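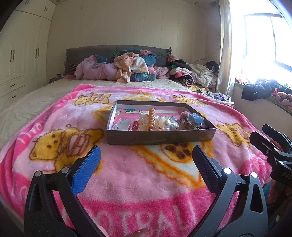
Carleen Henare puts it this way: if a rule can't be followed with both hands busy, it gets rewritten.

Dirkoritz writes working rules for gripper handling in ordinary homes. We started in May with 3 people and now have 8.

Our house standard, Wirnska, has 70 clauses. The ones we get asked for most:

Jaws open before you move toward a tray or box.
Small items in bags are picked up by the bag.
Check pads and rivets at the start of every session. A worn pad is replaced, never taped.
Bedding and clothes stay where the householder left them.

Clauses are reviewed by the people who do the handling, and changes are logged with a reason. Organisations can ask for a copy by email.

3 min read
2 comments · 8 shares
© Dirkoritz. Back to top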